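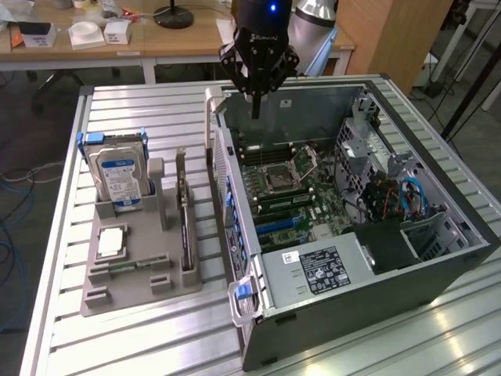 Bench two, arm parked over the tower. Long thread on planning software, get yourself a tea 🧵

**1/** Hello all! A few of you asked what I've been doing since we moved the Katadero stack over to the new planner, and the answer is mostly computers taking computers apart (and, one day, putting them back together). Memory sticks, processors, hard drives – all the fiddly bits.

**2/** The old planner, which we called Kisero, was a lovely thing and I'm still fond of it. It treated the whole inside of a case as one big lump to stay out of. Very safe, very polite, and completely hopeless once the part you wanted was *inside* the lump.

**3/** So the new one, Dankwa, keeps two maps. A coarse one for getting the arm over the bench without clipping anything tall, and a fine one that only wakes up once the fingertip drops below the rim of the case. Switching between them is where I've spent most of my spring, and a good bit of my patience!

**4/** The trouble was the handover. For a moment both maps were in charge, and if they disagreed by even a hair the arm would stop dead and sulk. I logged 327 of those stops in one week of running. My favourite was a planner that refused to move because it believed it was already inside a memory slot.

**5/** The fix is dull, I'm afraid. One map owns the arm at any time, the other can only object, and the objection has to come with a reason in plain words. Reading the log is now a bit like reading letters from a worried aunt, and I've come to look forward to it.
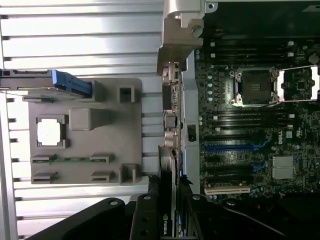

**6/** Perception is the other half, and it's the half that keeps me up. Shiny metal fins are a misery for depth. The sensor sees a bright ridge, then a dark gap, then a bright ridge, and cheerfully reports a staircase going down through the floor. We now throw away any depth reading that changes too much between two small movements of the wrist, and fill the hole from the case model instead.

**7/** An open processor socket is harder still. You really don't want to guess there, so the software asks for a second look from a different angle before it will even propose a path. It costs us 838 milliseconds a go, and I'd pay it twice over.

**8/** Someone at the Larnport meet-up asked why we don't just learn the whole thing end to end. Fair question, and we may well get there! For now I like being able to open a plan, point at the silly bit and say "that one, there". We've got 2,000 saved plans to replay every time I change a line, and they've caught me out more often than I'd care to admit.

**9/** Next up is the replay viewer, so you can scrub through a plan and see which map had the say at each step. It's half built and very ugly (everything is orange, I'll get to it). If you've made something similar, please do send me a note, I'd love to pinch your ideas before I go back to the colours.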